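Grirkside Community Learning
Inside the Desktop: An Evening Course for the Curious
Handout 2: Finding your way round a motherboard
Revised 15/06/2025

Welcome back! Last session we talked about what a computer does. Tonight the side panel comes off, and I promise that by the end of the evening the green board will look far less like a city seen from an aeroplane and far more like a set of labelled sockets. You don't need to have touched a computer's insides before. You do need your reading glasses if you own a pair, because the printing on these boards is tiny.

Before anybody reaches in

Shut the machine down, switch it off at the wall and pull the mains lead out. Then hold the power button in for a few seconds to drain what's left. Clip your wrist strap to bare metal on the case. If you left your strap at home, there are spares in the tray marked Mösli (the old lunchbox, you'll see it).

Lay the tower on its side so the board faces the ceiling. I'm firm about this one. People try to work on a tower standing up and spend the evening fishing for dropped screws with a torch in their teeth.

Keep drinks on the window sill, please — all of them, even the ones with lids.

First look: the big pieces

Start with the biggest things and work down. The power supply is the plain metal box with the black label full of safety symbols. The motherboard is the large green sheet that everything else plugs into. The drives live in a metal cage or a plastic bay, and thin cables run from there back to the board. On many office machines the SATA cables come in bright colours, and I love them for it: you can follow a red one or a blue one with your finger from end to end.

Memory comes next. Look for a group of long, narrow slots lying close together, with little latches at the ends.
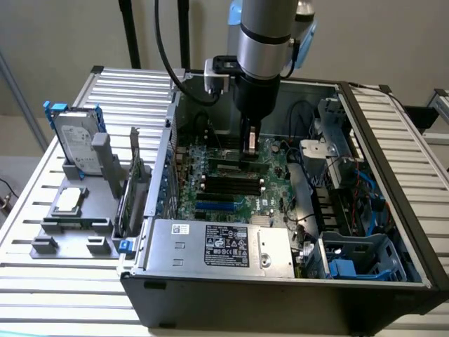 Fig. 1. Dell desktop on its side, with the four memory slots near the middle of the board and the power supply along the front.

Once you've found the memory slots on one machine you'll find them on every machine, and it's a lovely moment. They are nearly always a tight little family, and the latches give them away. Count how many your own machine has and write the number on your worksheet. Don't assume it matches your neighbour's.

The safety label and the box behind it

A word on the power supply, and I'll be serious for a paragraph. We never open that metal box. The parts inside can hold a charge long after the plug is out, and there's nothing in there for us to mend. If a supply fails, the whole box gets swapped. What you can do is read the label, which tells you the voltages and how much current each one can deliver. Copy the rating down in the space on page 2 of your worksheet.

The leads coming out of the supply have a colour code too. On the usual ATX type of supply, yellow is 12 volts, red is 5 volts, orange is 3.3 volts, and black is ground. Some makers go their own way (and some wrap everything in black, which spoils the fun), so check before you rely on it.

Follow the thickest bundle from the supply to the board. It ends in a wide connector with a clip on one side. Press the clip, then pull on the plug itself and never on the wires.
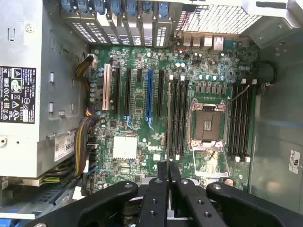

On the May course, one learner asked whether all the leads should be labelled with masking tape before being unplugged, even the ones that only fit in one place, and said it had saved a whole evening on the Veseo tower at home.

Yes, do label them! Masking tape and a soft pencil are perfect. The big plugs look after themselves, but the small front-panel leads (power button, lights, and so on) can go on in several wrong ways, and a sketch made beforehand is worth ten minutes of guessing afterwards.

Expansion slots: who goes where

Now for my favourite part of the board. Expansion slots take the extra cards: graphics, sound, an additional network port. They sit in line with the metal covers at the back of the case, so that the sockets on a card can poke through.

You'll meet two families tonight. Older PCI slots are often white or cream. The newer PCI Express slots come in several lengths, and the longer ones usually have room for more connections. A full-length slot is often where the graphics card goes, and makers sometimes give it a different colour to help you. On our Dell it's a cheerful blue, with a small latch at one end. Release that latch before you lift a card out. If a card won't move, stop and look for what's holding it.

Have a go at reading the white printing beside the slots as well. It's called silkscreen, and it's the board's own set of street signs. Memory slots may be marked DIMM, with a number or a few more letters after it.

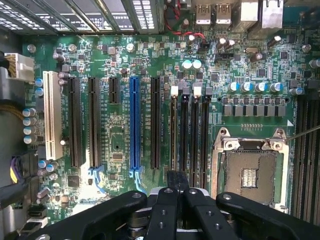
Practical: your turn

Work in pairs, one pair to a machine. Swap over halfway so that everybody gets a turn with the torch.

1. Find the power supply and copy its rating.
2. Find the memory slots. Note how many there are and what colour the latches are.
3. Trace one cable from a drive to the board.
4. Find the silver sockets for USB and network at the back, and work out which part of the board they belong to.
5. Draw a quick plan of the board. Boxes and labels are fine, nobody is marking your shading.

When your plan is done, ask for a practice memory module from the Simik box. Hold it by its short edges. Line the notch up with the ridge in the slot, make sure the latches are open, and press evenly until they close. It takes more of a push than you'd think! If the notch and the ridge don't agree, turn the module round and look again. 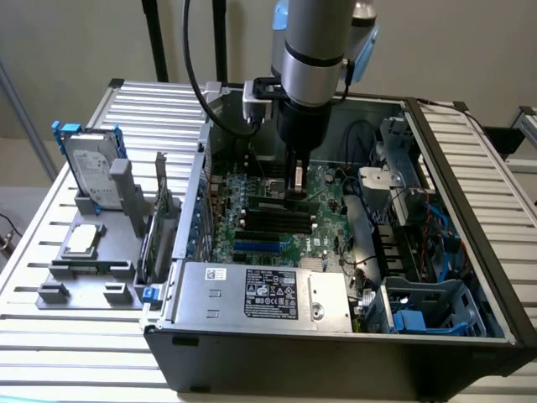 Reading at home · 466 words · 2 min read

The short article for next time is on the course shelf, filed under number 31. It goes over how memory and storage differ, which is the question I get asked more than any other. Memory holds what the computer is working on at this moment and forgets it when the power goes. Storage keeps your photographs and letters until you want them again. Read it with tonight's plan beside you and mark each of the two on your drawing.

If you'd like more, the big repair manual has a fine chapter on cooling, beginning at page 298. Look out for heatsinks, those small blocks of metal fins, and see how many kinds you can find in the pictures there.

Bring to the next session: your plan, your worksheet, your strap, and a small crosshead screwdriver if you have one.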